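읽는 시간 2분
2023년 10월 23일 · Rongrong Tang

발표 메모 - 동네 카페 여름 얼음 관리 (Ustport 소상공인 모임)

인사 짧게. 마이크 확인. 바로 시작.

오늘 할 얘기: 얼음값. 다들 원두값만 봄. 얼음은 공짜라고 생각함. 아님.

우리 가게 Nernari 7월 숫자부터. 아이스 음료 3,454잔. 따뜻한 거 1,591잔. 여기서 잠깐 쉬고 반응 보기. 여름에도 뜨거운 거 꽤 나간다는 거 강조.

제빙기 얘기. 오후 두 시쯤 얼음통 바닥남 → 편의점에서 봉지얼음 사옴 → 마진 날아감. 작년에 매일 이랬음. 해결책은 큰 기계 아니고 순서였음. 문 닫기 전에 봉지에 담아서 냉동고로. 아침에 그걸 먼저 씀. 끝. (질문 나올 것임: 냄새 안 배나요? → 밀봉 하면 됨, 생선이랑 같이 두지말 것) 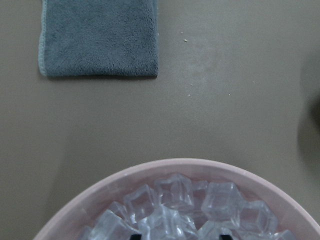 분홍 그릇에 담은 투명 얼음, 옆에는 접어 둔 수건.

다음. 투명 얼음 vs 뿌연 얼음. 길게 하지 말 것, 지난번에 여기서 시간 다 씀. 핵심만: 뿌연 건 대개 공기랑 미네랄. 천천히 얼리면 맑아짐. 손님이 돈 더 내냐? 우리 가게는 안 냄. Divon 사장님네는 위스키 팔아서 다름. 손 들어 보라고 하기.

위생. 여기는 천천히 읽기. 스쿱은 얼음통 안에 두지 말 것. 손잡이가 얼음에 닿음. 유리컵으로 푸지 말것, 깨지면 통 전체 버려야 됨. 필터 교체 날짜는 기계 옆면에 크게 써 붙이기. 우리는 약 15분 걸림, 핑계 댈 시간이 아님.

Xie 납품 견적 비교표는 유인물 뒷장. 읽어 주지 말고 넘어가기. 계약 기간이랑 배달 요일만 짚기, 월요일 배달 빠지는 조건 있으니 확인하라고.

시간 남으면: 컵 크기별 얼음 양. 계량 스쿱 하나로 통일한 얘기. 알바생 바뀔 때마다 맛이 달랐었음. 안 남으면 건너뛰고 바로 질문 받기.

마지막에 유인물 걷지 말고 가져가시라고. 의자 정리 부탁.

최종 수정: 발표 전날 밤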